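Folding on the Bed: A Conversation with Devendra Bisht of the Geum Laundry Service

Residents' Newsletter, Housing and Daily Living Section

The Geum Laundry Service washes, dries and returns clothing for residents who are unable to manage the shared machines on their own floor. Until last December the finished laundry was left in bags outside each door. It is now taken into the bedroom, folded on the resident's own bed and put away. Devendra Bisht has supervised the service through that change, and he met with the newsletter to discuss how the work is done and what residents can expect from it.

Mr. Bisht began in hotel housekeeping, where he spent his days on sheets and towels. Personal clothing, he said, is a different trade. "A towel has four corners and it wants to be folded. Sweatpants have no such wish. The first month I was here I folded everything as if it were a towel, and the residents were polite about it, but they refolded it after I left."

The decision to work on the bed was made for practical reasons. Most bedrooms in the building do not have a table large enough to hold an adult garment laid flat, and a desk generally has papers on it that staff would prefer not to move. The bed is the right width and is nearly always free in the middle of the morning. Staff are asked to pull the sheet smooth first and to leave the blankets at the foot.

Mr. Bisht was asked which garments give the most trouble. He answered without hesitation that it is fleece, and sweatpants above all. "They come out of the dryer twisted. One leg goes this way, the other leg goes that way, and the waist is somewhere underneath. If you start folding at that point, you are folding the twist into it. You have to open it up first, all the way, and people do not want to spend the time."

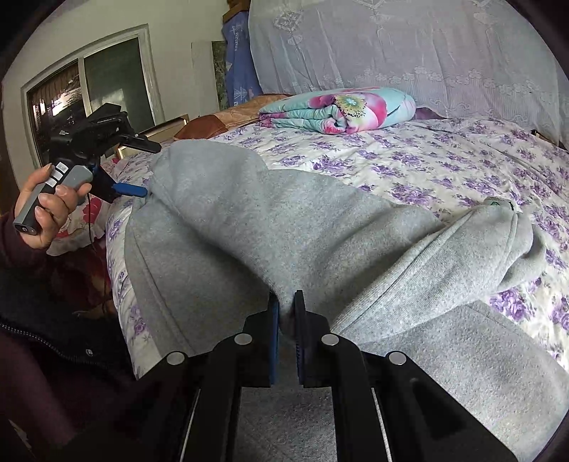 His method is taught to every new member of the staff. The garment is spread out in full, and the legs are found and straightened one after the other. The fabric is taken up at a ridge and drawn toward the edge of the bed, so that the deeper creases are pulled out before any fold is made. One leg is then laid over the other with the seams together, and the cuffs are matched. "The cuffs tell you whether you have done it properly," he said. "If the cuffs do not meet, go back. Do not tug at one to make it reach."

The pants are then folded in half from the cuff to the waist, and in half once more. Heavier pairs are left at a single fold and placed at the bottom of the drawer.

Lint is a frequent subject of comment cards. Mr. Bisht said that gray fleece picks up color from whatever is dried with it, and that the service now dries fleece apart from towels and robes. He does not promise a perfect result. "We brush what we can see. Some of it is in the nap and it will stay there until the next wash, or the one after that."

The service handled 2,000 bags in its last full year and currently has 900 residents on its list. Two complaints concerning lost items were received in that period, and both were settled.

Residents often ask whether they should fold for themselves on days when they feel able. Mr. Bisht encourages it – he asks only that they let the desk know, so that the staff member can go on to the next room. He would also like pockets to be emptied before the bag is closed, and drawstrings to be tied.

Requests to join the service may be left at the Geum desk on the ground floor. Bags are collected before breakfast and returned the same afternoon or the following morning.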